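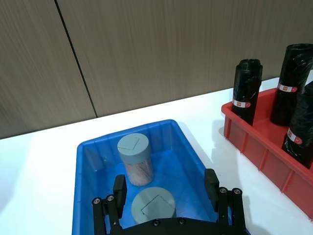

Bac bleu et caisse rouge sur la table blanche

Qui sommes-nous

Nyitrai - association indépendante, fondée en 2017. Notre sujet : la vie civique locale. Comment une commune décide, comment elle publie ce qu'elle décide, comment un habitant peut s'en mêler sans être juriste.

Pas de parti, pas de candidat, pas de consigne de vote. Ça figure dans les statuts, article 3, et on y tient.

Ce que nous faisons

Lecture des délibérations. Budgets, marchés, subventions, urbanisme. Nous les récupérons, nous les résumons en une page, nous mettons le résumé en ligne avec le texte d'origine à côté. 274 délibérations traitées à ce jour. Il y en a d'autres en attente, surtout de l'urbanisme, c'est long.

Demandes d'accès aux documents administratifs. Modèles de lettres, relances, saisine quand la mairie ne répond pas dans le mois. L'aide est gratuite. Prévoyez du temps quand même.

Formations pour les élus qui débutent et pour les membres de conseils de quartier. Une soirée ou une journée. Lire un compte administratif, poser une question orale, comprendre une délégation de signature. Groupes de 12 maximum, au delà on n'entend plus les questions.

Le projet Grorov

Grorov, c'est notre outil de recherche dans les comptes rendus de conseils. On tape un mot (« cantine », « voirie », « vidéoprotection »), on obtient les séances où il en a été question, avec les votes quand ils sont publiés. 70 communes couvertes. Certaines envoient leurs fichiers proprement, d'autres des scans de travers, alors la recherche laisse passer des choses. Signalez-nous les erreurs, on corrige.

La version actuelle est en ligne depuis le vendredi 13 décembre 2024. L'ancienne adresse redirige encore, ne plus l'utiliser dans vos liens svp.

Nos partenaires

Vuliscombe, bureau d'études, pour la partie données et l'hébergement. Dodthorpe, réseau de formation civique, pour les supports pédagogiques - traduits et adaptés par nous, le droit local n'étant pas le même d'un pays à l'autre.

Argent

Cotisations, dons, formations payées par les collectivités. Aucun don supérieur à 1000 euros par an et par personne. Les comptes sont approuvés en assemblée générale, chaque année en février, puis publiés sur cette page. Les collectivités qui achètent une formation n'ont aucun droit de regard sur nos résumés, y compris ceux qui les concerne.

Gouvernance

Un conseil d'administration de neuf membres, élus pour trois ans, renouvelé par tiers. Un élu en exercice peut adhérer mais ne peut pas siéger au conseil. Un candidat déclaré se met en retrait pendant la campagne. Procès-verbaux consultables par tous les adhérents, sur simple demande.

Nous rejoindre

Relecture, saisie, permanences, il y a de quoi faire. Pas besoin de connaître le droit, on explique. La première relecture se fait toujours à deux. Adhésion en ligne ou par courrier, bulletin à télécharger en bas de page. Tarif réduit pour les étudiants et demandeurs d'emploi.

Pour la presse et les demandes de reprise : formulaire de contact, rubrique « Médias ». Réponse sous trois jours ouvrés en principe, un peu plus en périodde électorale.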